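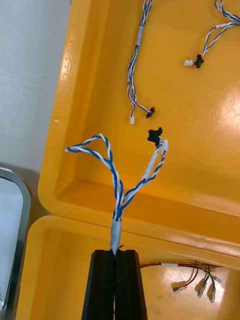
Seasonal Bakery Helpers and One Night Baker - Sturkville

Posted January 31, 2021

Small wholesale bakery, Sturkville, two streets over from the old Guvport depot. Bread mostly. Rolls, sandwich loaves, rye, a sweet dough line that runs in the colder months. We supply cafes, two school kitchens and a handful of corner stores between here and Staltlow. Need people fast, orders went up and we are short on nights.

What's open

Night baker, full time. 40 hours, five nights. Start 10 pm, done when the racks are out, normally 6 am. You mix, shape, load and pull. Deck oven, not a tunnel. If you've only used a convection oven at home this is probably not the one for you, look at the helper jobs.

Bakery helpers, part time, 17 hours to start. Early shift, 4 am to 8 am, four days plus a short hour on the fifth for cleaning. Bagging, labeling, tray washing, scaling flour, sweeping. No experience needed. We'll show you.

Driver's backup, on call. Clean license, okay with a manual van. Route is 27 miles out and back the same way. Paid per run, ask us for the current rate when you call. Can be combined with a helper shift if the times work.

Pay

Night baker paid weekly, rate depends on what you've done before, tell us what you made at your last place and we'll try to beat it. Helpers start at the same rate for everyone and go up after the first two months. Overtime is paid as overtime. Bread to take home every shift, as much as you can carry within reason.

You should be

- 18 or over for nights, 16 or over for mornings (school permission form if you're still in school)
- able to lift a flour sack, with help is fine
- OK with flour dust. If you have asthma please talk to us first, seriously
- on time. Dough does not wait
- willing to wear a mask and keep to your own bench, this is staying in place until further notice

Nice to have: food handler card, some Spanish, your own non slip shoes. We pay for the card if you don't have one yet. Shoes we go halves on.

Getting here

No bus before 5 am. Parking in the back lot, enter from Acuña Street, not the front, the front is for deliveries and you will get blocked in. Bike hooks inside the side door. A couple of the Staltlow people share a car for nights and there was a free seat last I heard.

Trial shift

Everyone does one, paid. Two hours for helpers, half a night for bakers. Wear long pants, tie hair back, no rings, no nail polish. Bakers will be asked to shape a tray of plain rolls and a few batards. Don't bring your own starter, please. Eat something beforehand.

Time off

Helpers can swap shifts between themselves, write it on the sheet by the office. Nights need a weeks notice. We close for one week in October when the oven gets serviced, that week is paid for full time people and unpaid for part time. Sorry, thats how it is for now.

How to apply

Call the bakery between noon and 3, or come to the side door and ask for an application. Mornings are bad, phone doesn't get picked up. If nobody answers leave your name, number, which job, and when you could start. A resume is fine but a few lines on paper is fine too. For the night job put down two places you've worked and someone we can call at one of them.

We read them as they come in and will be filling the night job first. Applied last year and didn't hear back? Try again, we lost a stack of forms when the office flooded.

Helper jobs stay open until all the spots are taken. Driver backup we'd like sorted within two weeks.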